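ok laundry robot thread, because three of you asked and I have thoughts. Long one, sorry in advance

So for anyone new: I'm building a thing that folds clothes. At home, on evenings, with parts that mostly come from the Kastbridge makerspace bins and a pair of small arms I bought secondhand. The project is called Lurnetti. It sounded Italian and fancy at midnight and now it's on all the folders so it stays

Where it's at in May: it can fold a dish towel. It can fold a t-shirt if the t-shirt is in a good mood. It cannot fold anything with buttons, and that's what this whole month has been about

The way I'm teaching it is by demonstration. You do the fold yourself with hand-held grippers, one per hand, they record what the fingers see and how they move, and later the arms try to copy you. Way faster than driving the arms around with a joystick (I tried the joystick. I tried it for 50 folds. My thumbs have filed a complaint)

What I didn't expect is how weird it feels to fold with two fingers per hand. Your real hands do so much sneaky stuff! You pinch, you smooth with your palm, you flick a sleeve over with your wrist. With grippers you get open and closed, so every little smoothing move has to become a grab and a drag

T-shirts took me one evening to get used to. Cardigans are a whole other animal. The front wants to open up, the placket is stiffer than the knit next to it, and if you pull one side of the hem too hard everything goes diagonal

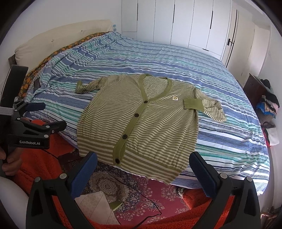
Anyway my rule now is sleeves first, always. If a sleeve is twisted you deal with it before you touch the body, or you end up folding the twist into the middle and getting a lump. I lost a whole batch of recordings to lumps before I caught on

Second rule: stripes are your friend. I can see right away when a fold is crooked. Plain black sweaters are miserable, I can't tell where the edge is and neither can the model

Somebody asked why I don't do this on a nice clean table. I did at first! The Liltby workbench, white top, great light, lovely. Then I moved the arms over to a bed and they had no idea what they were looking at. A duvet is soft, it has a pattern, it sinks when you press on it. So now I record on beds

Numbers for the nerds: I do 30 folds in a session before my wrists quit. A good cardigan fold takes me 8 tries when it's a new one and I'm still learning how it hangs. I'd love to get to 3000 recordings total, then retrain from scratch and see if the arms stop grabbing the bedding along with the sweater

(they grab the bedding SO much. Last week the left arm very carefully folded a corner of the duvet in half and stopped, like it was done for the day)

Next up is soft pads vs. firm pads on the arms. Chiu sent me a sample sheet of the softer stuff and I want to cut a few shapes this weekend. My guess is soft wins on knits and loses on denim, but my guesses have been bad lately

If you've done buttons on any kind of gripper, please reply, I will read every word. Even if it's just "don't"

ok going to go refold that cardigan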